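How to set up a sweep between your current account and a reserve account

Applies to: sole traders and small limited companies with a business current account and at least one linked reserve account.

A sweep is a standing instruction that moves money between two accounts when a balance passes a set level. It can run in one direction (surplus out of the current account) or both (surplus out, shortfall back in). The steps cover a two-way sweep. If your bank only offers the one-way version, skip step 4 and keep a larger float.

Before you start

You will need:
- twelve months of current account statements, as a download if possible
- the terms of the reserve account, including any notice period
- your tax and payroll dates
- the mandate, so you know who must approve a new instruction

Do not use a notice account as the reserve side of a two-way sweep. The return leg will either fail or be treated as an early withdrawal, and most banks make a charge for the second.

Step 1. Find the lowest working balance

Open the statements in a spreadsheet. Keep the date and closing balance columns and delete the rest. For each month, note the lowest closing balance and the largest total paid out in a single day.

Take the largest single-day total from the whole year. This is your floor. In the worked figures used on this page, the business is a small repair workshop in Hustport whose biggest day for outgoings came to £576, when rent and a supplier account fell together.

Direct debits that are collected once a year are easy to miss. Insurance and software renewals are the usual ones. If a payment falls outside the twelve months you downloaded, add it by hand.

Step 2. Set the upper trigger

The upper trigger is the balance above which money is moved out. It has to sit far enough above the floor that ordinary daily movement does not set it off. Work out the average daily movement, in or out, and multiply it by 5. Add the result to the floor.

If takings are seasonal, do this twice, once for the busy months and once for the quiet ones, and use the higher figure. Some banks let you store two profiles and switch between them. The Onano cash module does this under Settings > Profiles. In Adamczyk ledgers the trigger is a single field and has to be changed by hand, so put a reminder in for October or whenever your season turns.

Step 3. Set the minimum transfer

Without a minimum, the sweep will move very small sums every evening and fill the statement with lines you then have to reconcile. The workshop uses £429, which gave almost 2 transfers a month when tested against last year's balances. A lower figure earns slightly more interest and makes more bookkeeping.

Check whether your tariff charges for each internal transfer. If it does, compare the charge with the interest on the minimum sum over a month and raise the minimum until the transfer pays for itself.

Step 4. Set the return leg

Enter the floor from step 1 as the lower trigger. When the closing balance drops below it, the bank brings back enough to restore the floor, or the minimum transfer, whichever is larger.

Note the time the sweep runs. Many run after close of business, while direct debits are taken early in the morning — a shortfall that appears at 6 a.m. will not be covered until that night. Where this applies, raise the lower trigger by one day's outgoings.
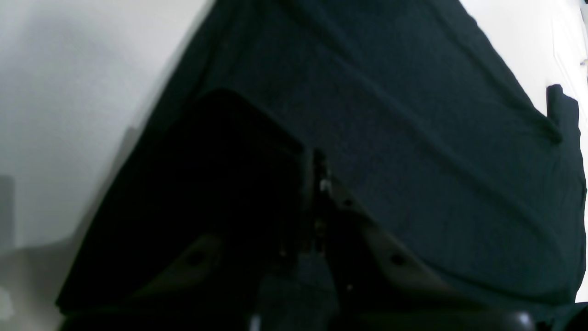
Dark fabric with soft creases, white wall behind.

Step 5. Approve and test

Submit the instruction. If the mandate needs two signatures, the second person must approve it separately from their own login. Wait for the status to change from Pending to Active before relying on it.

Leave the sweep running for one full month and then check:
- that no transfer was below the minimum
- that the balance did not close below the floor on two days in a row
- that both legs post to the same ledger code, with the reserve account as the other side

Transfers between your own accounts are neither income nor expense. If you use Caltitz, its bank rules may post the return leg as a receipt. Edit the rule and repost the affected lines before you file a return.

Changing or stopping a sweep

Changes made before the daily cut-off apply that night. A cancelled sweep leaves the reserve balance where it is, so move the money back by hand if you need it.

Text by Shona Sutcliffe. Figures checked by Oliwia Zieliński.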